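Notes for week 8, collecting demonstrations in simulation. I've typed these up from what I said on Monday plus the bits I ran out of time for, so they wander a little. Bring them to the lab session, where you'll be working in the Kanar tabletop scene with the simulated arm.

## Where we left off

Last week we had a policy (the thing that takes in a camera view and spits out the next arm motion) and no data to feed it. This week you make the data! You drive the arm yourself, the simulator writes down what the wrist camera saw and what you told the arm to do, and each run from start to finish gets saved as one *episode*. The learner then tries to copy you. That's the whole idea of behavior cloning, and it means your bad habits go in along with your good ones.

I learned this the slow way. My first set for the Janutier task had 1,603 episodes in it and I was terribly proud of it. Then I trained on it and the arm kept pausing above the object for ages before closing. Guess who always paused above the object while checking the other window? Yep. I threw most of that set out.

## What goes in an episode

Every time step stores:

- the wrist camera view
- the joint positions and how far the gripper is open
- your command (the *action*)
- the task sentence, same for the whole episode

The wrist view moves with the hand, so the fingers stay put and the world slides past them. Students find this odd at first, especially when the target drifts to the side and there's mostly table to look at. Those steps count too. If you only keep the steps where the object is nicely between the fingers, the policy never sees how to get there, and it has no clue what to do when it misses by a bit.

## Vary the start, keep the task

Between episodes the scene reset shuffles the objects for you. It does *not* shuffle the arm unless you tick the box, so tick the box. I want starts where the target is off to the left, off to the right, and well out of view (fun to drive, I promise). Please don't change the task halfway through a batch because you got bored. One batch, one sentence.

A word on speed. Go at a pace you can hold for the whole session. If your first ten runs are careful and your last ten are a mad dash to lunch, the learner gets two drivers who disagree, and it'll happily average them into something neither of you would do.

## Failed runs

Keep them, but mark them. Press **F** when the run ends and it lands in the failed folder. A run where you fumble, back off and then succeed is a success, and I love those, because the recovery is exactly the part the policy is short on. A run where you knocked the target off the table is a failure even if it looked cool.

## Your batch for this week

1. Log in to Riviere (the lab server) and make a folder with your group name.
2. Record 80 good episodes per group. Split them between you however you like, but write down who drove which.
3. Replay 14 of them, picked at random, all the way through. You're looking for long pauses, frozen views, and actions that lag behind what the camera shows.
4. Write half a page on what you found. Plain sentences are fine, and so are complaints about the controls.

The replay step is the one everybody skips, and I can always tell. Last time one group handed in a batch where the gripper command had been flipped the entire way through: open meant closed. Two minutes of replay would have caught it.

## Things to argue about in class

Suppose the policy works in the Kanar scene and then falls over in the Kornthorpe one, which has the same task but a different table color. Is that a data problem or a model problem? I lean toward data, but I've been wrong before and I'd like to hear the other side. Also have a think about how many views of plain tabletop you'd keep if you had to halve your batch. Would you cut them first, or last?
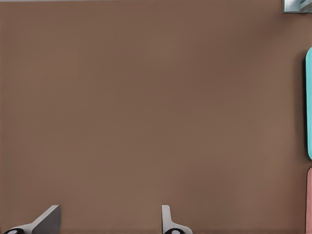

*Kanar scene: gripper open, objects off to the right.*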